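Prureo 桌面梳妆收纳系列

产品中心 > 居家收纳 > 梳妆台面

产品概述

Prureo 桌面梳妆收纳系列面向家庭卧室、学生公寓、酒店客房及小型化妆工作室，由刷具收纳筒、抽屉式收纳座和带盖收纳盒三类单品构成。各单品可单独选购，亦可按使用场所组合配置。本系列由 Krawczyk 家居用品事业部负责设计与品质管理，Delico 负责境内仓储、配送及售后服务。

梳妆台面的使用面积通常有限，化妆刷、眉笔、瓶装护肤品高矮不一，混放后取用不便，瓶身亦容易碰倒。本系列按物品的长度和取用频次划分存放位置：长杆类工具竖直插放，扁平及零散小件放入抽屉，瓶装产品集中置于带盖空间内。

系列构成

一、刷具收纳筒
圆柱形直筒，白色，内部不设固定隔断，筒口作圆边处理。适合存放粉底刷、眼影刷、唇刷、睫毛夹及其他长杆工具。筒底附防滑垫，可直接置于台面，也可叠放在抽屉式收纳座上方使用。标准配置另附可拆卸十字隔片一件，用户可视刷具数量决定是否安装。

二、抽屉式收纳座
白色亚克力材质，长方形，顶面提供素白与大理石纹两种样式。抽屉内可放置粉饼、眼影盘、棉片、发夹等物品。顶面承重以常规化妆用品为限，请勿放置电吹风、卷发棒等发热器具。

三、带盖收纳盒
上部为透明盖体，下部为小抽屉，配有提手，便于整体移动。盖体闭合后可减少灰尘落入，适合存放乳液、精华、粉底液等瓶装产品。装入较高的瓶子前，请先确认盖体能够完全闭合。

选配附件

台面镜：提供圆形、方形及云朵形三种轮廓，配独立底座，可靠墙摆放。
笔类托盘：用于平放眉笔、眼线笔及唇线笔，避免笔尖朝下受压。
抽屉衬垫：灰色绒面，可按抽屉尺寸自行裁剪。

配置方案

经济型：刷具收纳筒一件，笔类托盘一件。适用于学生公寓及短期居住场所。
标准型：刷具收纳筒一件，抽屉式收纳座一件，台面镜一件。适用于家庭卧室。
工作室型：刷具收纳筒两件，抽屉式收纳座两件，带盖收纳盒一件，台面镜及全部附件。适用于设有固定妆位的经营场所。

机构客户单次订购达到 30 套的，可申请统一颜色及样式，并由 Delico 安排分批送货。分批次数、收货地点及联系人应在订单确认前以书面形式提交。样品申请由渠道部受理，联系人为 Veronica Mocanu。

台面布置建议

1. 布置前清空台面，用微湿软布擦拭，待干后再摆放收纳用品。
2. 较高的单品宜靠后或靠侧放置，台面中前部留作操作区域。
3. 台面镜应放在平稳位置。靠墙摆放时，须确认底座不会滑动。
4. 刷具插入收纳筒时刷头朝上。带有保护套管的刷具可连同套管一并存放；套管较长时，可沿筒壁斜向放入，不宜用力下压。
5. 眉笔与眼线笔盖好笔帽后平放。使用频率较低的笔可移入抽屉。
6. 瓶装产品按高度由后向前排列，标签朝外。
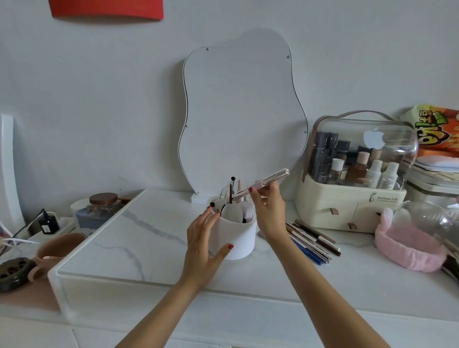
图：大理石纹台面上的白色刷具筒，右侧为透明盖收纳盒，盒前平放各色眉笔及眼线笔。

图中收纳盒带有“Serious Life”字样，不属于本系列供货范围。用户已有的同类收纳用品，可与本系列刷具收纳筒及抽屉式收纳座搭配使用，摆放前请自行测量台面进深。

清洁与保养

亚克力部件应使用柔软湿布配合中性清洁剂擦拭，不得使用酒精、丙酮、卸甲水或含研磨颗粒的清洁产品。粉末类残留宜先用软毛刷扫除，再行擦拭，以免产生划痕。刷具收纳筒可用温水冲洗，倒置晾干后方可重新放入刷具。皮质提手及拉片应避免长时间浸水和日光直射，沾染粉底或唇膏时，以干布轻拭即可。

清洗后的化妆刷应完全干燥后再收入筒内。收纳筒不具备烘干或消毒功能，工作室用户应按所在地的卫生管理要求另行处理刷具。

包装与验收

各单品独立包装，外箱附装箱清单。收货时请核对型号、颜色及附件数量，并检查亚克力部件有无裂纹、缺角。发现破损或缺件的，请保留原包装并拍照，联系售后部门登记。表面保护膜须在安装前揭除，轻微静电吸附属正常现象。

保修与服务

本系列主体部件保修期为 2 年，自签收之日起计算。抽屉滑动不畅、底座松动等情形，经确认属制造原因的，予以维修或更换。自然磨损、跌落、接触有机溶剂及超出用途使用造成的损坏，不在保修范围之内。工作室型配置的部件可单独补购，补购时请提供原订单编号。

颜色批次之间可能存在细微差异，大理石纹样亦因裁切位置不同而有所变化，订购时不接受指定纹路。

相关产品

Cakatell 首饰分格托盘
Cakatell 浴室壁挂置物架
Prureo 旅行用刷具卷包

产品负责人：Ngan-ling Shih
技术资料审核：Lambros Antoniadis
本页内容于十一月更新。产品外观及配置如有调整，以订单确认书所载为准。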